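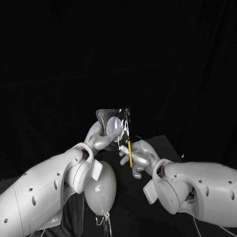
About Planero

Planero is a language school for adults. We teach German, French and English in small groups, in the evenings and on Saturday mornings, from four rooms above the old post office in Brekau. We also run courses inside companies in Brekau and Prirkeck.

How the school began

Rahel Lanz started Planero after eleven years of teaching in a large college. Her classes there had grown to thirty people, and most of them went a whole evening without saying a sentence aloud. She rented one room, bought second-hand chairs and put a notice in the window of the bakery downstairs. Nine people came to the first German course. Two of them still come to the Friday reading group.

The second room was added the following August, when the dentist next door moved out. The other two came later, together with the kitchen, where students now make their own tea at half past seven. The staircase is steep and there is no lift. If stairs are difficult for you, let us know when you book and we will place your group in the ground-floor room we rent at the library.

Yiran Zeng joined as a French teacher and is now head of teaching. She wrote most of our course plans and she sits in on each teacher's class once a term.

How we teach

A group has between five and eight learners. We do not open a course with fewer than five, and we do not add a ninth person, even when someone asks nicely. Lessons last 100 minutes with a short break in the middle.

We use a printed coursebook at the lower levels. From the third level up, teachers choose their own material: letters from the council, recipes, radio interviews, instructions for a washing machine. Grammar is taught when it is needed for the task, and again two weeks later, when most people have forgotten it.

There is homework. It takes half an hour if you do it properly. Teachers collect it at the start of the lesson and hand it back at the next one with corrections in pencil.

We do not promise that you will be fluent by a certain date. A learner who starts from nothing and attends twice a week will usually be able to deal with shops, doctors and neighbours after a year. Some take longer, and that is fine. Anyone may repeat a level at half price.
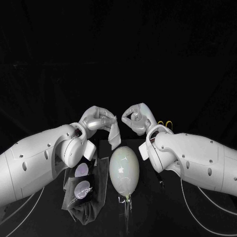

Can I join a course that has already started?

You can join up to the third week if there is a place in the group and your level fits. After that we ask you to wait for the next term, and you pay only for the lessons that remain when you join.

Finding your level

Everyone who has learned some of the language before takes a placement talk. It lasts twenty minutes, costs nothing and is done in person or by telephone. There is a short written part as well, but we give more weight to the talk. Many people write better than they speak, and a few do the opposite.

If the group turns out to be wrong for you, speak to your teacher in the first fortnight and we will move you. It happens every term.

Courses for companies

Our first company client was Sheikh, a family firm in Prirkeck that imports kitchen tiles. They asked for English lessons for the warehouse office, on site, starting at seven in the morning before the deliveries came in. We still teach there. Other firms have followed, mostly small ones, along with a care home and the bus depot.

Company courses are planned around the work people do. Before the first lesson a teacher spends a morning on site, listening to phone calls and collecting the forms and emails that staff have to deal with. The course is then written from those. Attendance lists go to the employer if the employer asks for them. Test results go to the learner only.

The library

We have 300 books and magazines on the shelves in the corridor, sorted by language and marked with a coloured dot for difficulty. Green is easiest. Students borrow them without charge for as long as the course runs. We also have a box of films on disc, and a player to lend if you no longer own one. Please put returned books in the crate and leave the shelving to us, as the dots are easily mixed up.

The reading group meets in the corner room on Fridays at six. It is open to former students too. At the moment they are reading a detective novel in German, one chapter a week.

Our teachers

All our teachers hold a teaching qualification for adults and are paid for preparation as well as for time in class. Most have learned a second language as adults themselves. Rahel teaches beginners' German, which she says is still her favourite level. Yiran teaches French at all levels and runs the examination course in spring.

Last year 117 people studied with us in the evening and Saturday groups. More than half of them had come back from an earlier term.

Fees and booking

Fees are listed on the courses page and include the coursebook. You can pay by term or by month. Students, people out of work and anyone over 65 pay a reduced rate, and a copy of your card or letter is enough to show this. If you have to stop because of illness or a change in working hours, we keep your remaining lessons on account and you can use them in a later term.

To book, ring the office or call in. The office is open on weekdays from two until seven. The bell is marked Planero and the door on the first floor is usually open.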